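Perfume Table: Handling and Display of Small Glass Items
Student project report, Remo Zanetti, 9/1/26
7 shares 13 comments

1. Aim of the project

The course at Plonora asked us to study how small items are put out on a table and how they look in a room. I chose bottles and the little parts that belong on a dressing table. The room was lent by the Hourani studio.

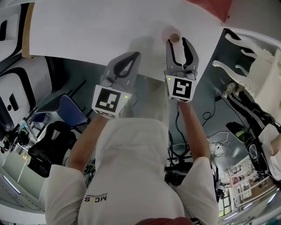 Small flat parts were harder to plan for than I expected. On a white table an item is easy to find when its colour is dark, and the brown disc with its pale pink rim was a good case of this. A clear rim alone would be much weaker against the white. The surface should also be kept almost free - I wrote this as the first rule in my plan.

2. Colour and background

For the second part I compared backgrounds. Pale pink glass needs something quiet behind it, and the white shelves are suitable. The light cork stopper gives a warm point at the top. I would keep the hydrangeas in the black vase near the shelves, as their blue makes the pink softer.

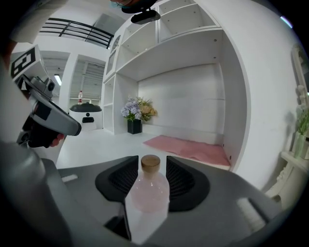
3. What I would change

I would try a grey cloth on the table and repeat the work with 46 items. My notes are kept in the Zinditz folder.

2 comments hidden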